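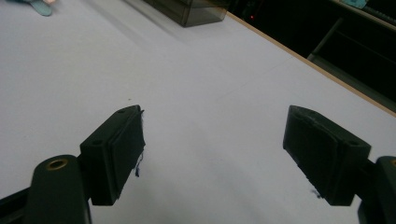
The Skallow organizer on the craft table, smoked finish.

I bought the Skallow divided box in June to replace a shoebox full of small toys and sewing odds and ends. It cost 18 dollars. Setup took no time, as it comes in one piece with nothing to snap together.

The plastic is a smoky gray you can see through. I like that more than the fully clear version my sister Mirela has, which shows every fingerprint. There is no lid. If you need to stack boxes or keep dust out, look at something else.

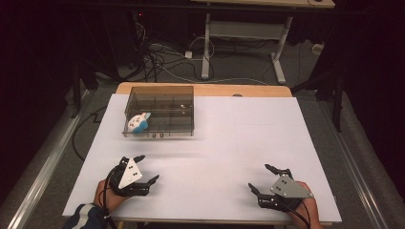
The compartments are different sizes, and the bigger ones in front are the most useful. A small plush fits in one with room to spare. The smaller cells at the back are good for buttons and clips, though getting a single pin out of a corner is slow work.

It doesn't slide much on a smooth surface when loaded. Empty, it moves if you bump it. After roughly 10 weeks mine has a few light scratches on the bottom and no cracks. I wash it by hand with dish soap.

Four stars. I would buy a second one if they sold it with a cover.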